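## 4. Setting up alerts and log retention

Complete section 3 before you start. The Tikero collector must be installed and showing **Connected** on the Status page. You need an administrator account and the recovery key that was displayed during installation.

### 4.1 Connect the first log source

1. Sign in to the Tikero console and open **Sources > Add**.
2. Select **Firewall** or **Mail gateway**. Add one source at a time.
3. Enter the address of the device and the port it uses to send logs.
4. Select **Test**. The test runs for up to 60 seconds.
5. When the result reads **Receiving**, select **Save**.

**Note:** If the result stays on **Waiting**, check that the device clock and the collector clock match. A difference of more than 300 seconds causes the collector to drop incoming records without a warning.

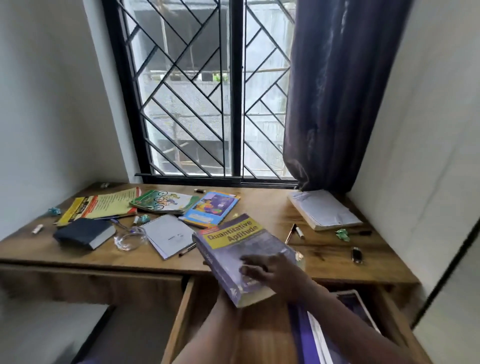
The collector stores its encryption keys on the local disk, so anyone who can reach the machine can try to copy them. Choose the location with the same care as the password. A ground-floor office should have a barrier on the window, such as the black metal grille over this one, and the screen should be turned away from the glass. A curtain helps with the view from outside but does nothing for access. Lock the console whenever you leave it – the shortcut is listed in Appendix B.

### 4.2 Set alert rules

Tikero ships with the Kurek rule set, which covers failed sign-ins, new administrator accounts and outbound traffic to known command servers.

1. Open **Rules > Kurek** and select **Enable all**.
2. Leave the rules in **Observe** mode for three days. Matches are recorded but no messages go out.
3. Review the matches and add exceptions for backup jobs and scanners you recognize.
4. Switch each rule to **Alert**.

**Caution:** Do not add an exception for a whole subnet. An intruder who gets onto any machine in that range will not trigger the rule.

The alert queue holds 2,000 entries. When it is full, the oldest low-priority entries are removed first. High-priority entries stay until someone closes them.

### 4.3 Store the recovery key

1. Print the recovery key from **Settings > Recovery**. Do not save it as a file.
2. Seal the printout in an envelope and write the collector name on the outside.
3. Place the envelope in a safe or a locked cabinet in a different room.
4. Check the desk and its drawer for earlier printouts and shred any you find.
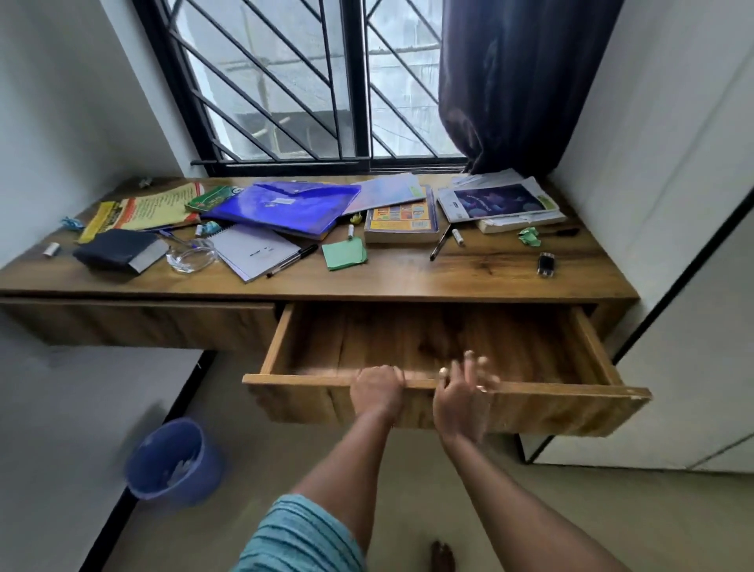
*Figure 4-2. Desk drawer pulled open and empty.*

If a printout is missing, treat the key as exposed. Go to **Settings > Recovery > Replace key** and repeat the steps above with the new one. The old key stops working as soon as the new one is confirmed.

### 4.4 Forward alerts to Cestarow

Skip this part if you do not use the Cestarow ticket system.

1. In Cestarow, create an access token with the **Write tickets** permission only.
2. In Tikero, open **Outputs > Cestarow** and paste the token.
3. Select **Send test ticket** and confirm that it arrives.
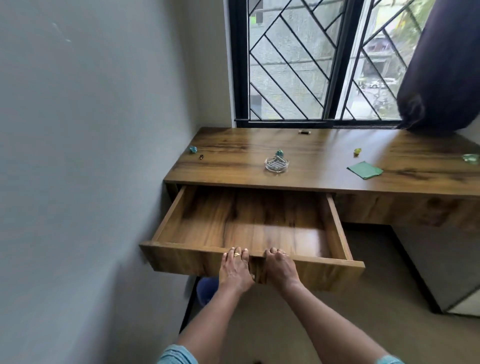
**Section author:** Technical Writer, Hodthorpe Documentation Group
Last revised Sep 1, 2026

Tokens expire after one year. Tikero shows a banner on the Status page during the last month, but forwarding stops at expiry even if the banner has been dismissed. Alerts raised after that point remain in the local queue and can be sent again with **Outputs > Resend**.

Continue with section 5 to add user accounts.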